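Apprentice places open again at Pesel - and this year there are more of them
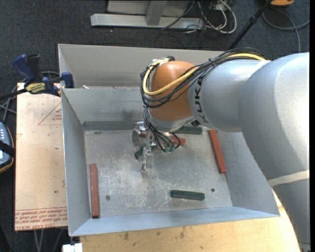

An arm and gripper over a metal bin.

If you have a son, daughter, niece or neighbor who is happiest with a screwdriver in hand, please read this one out loud at the dinner table. The Pesel apprenticeship program is taking applications again, and we could not be more pleased with how it has grown!

A quick recap for newer readers. The program started as a handshake deal between the training center on Lewis Street and two local shops that couldn't find anyone to hire. First-year apprentices spend four days a week at work and one in class, they get paid for all five, and they finish with a certificate that employers in the valley know and ask for. The tool kit is theirs to keep. So are the boots (a bigger deal than you might think - ask anyone who has priced a good pair lately).

Last year 233 people applied. That is a huge number for a town our size, and it meant a lot of good applicants were turned away. So the big news is that Fivuvitz and Rinalus have both signed on as host employers through 2029. Fivuvitz is looking for people in machining and maintenance, and Rinalus wants electrical and sheet-metal apprentices. With both of them in, the program can run 3 intakes over the year, where until now there was a single one in the fall.

Gwilym Eynon teaches the first-year bench class, and he is already rearranging his room to fit the extra students. He asked us to pass along that you do not need top math grades. "If you can measure a shelf and you're annoyed when it comes out crooked, come and see me," he told us. He would also like his good calipers back, whoever has them.

We caught up with Lowri Maddocks too, who finished in February and is now on the maintenance crew at Rinalus. She came in at 31 after years of restaurant work and says the first month was hard going, mostly the reading. What helped was the Tuesday-style study table some of the second-years set up in the break room, with bad coffee and a lot of patience. She's going to be at the open house and is happy to talk with anyone thinking about a late switch. Do go and find her, she's great company and will tell you exactly what the early shifts are like.

The open house is on 3 March 2024 at the training center, doors open at ten and the last tour leaves at two. Parking is behind the building, and the side entrance has a ramp. Bring closed-toe shoes if you want to go into the shop, and bring the kids, as there will be a soldering table for them to try with a grown-up.

One more thing on money. There is a travel grant of up to $700 for apprentices coming in from outside town, and last year several people who could have had it never asked - so ask! The form is a single page, and the front desk can help you fill it in while you wait.

Application packets are at the front desk now. You'll need a photo ID and the name of one person who can vouch for you, and it doesn't have to be a boss. A coach or a former teacher is fine.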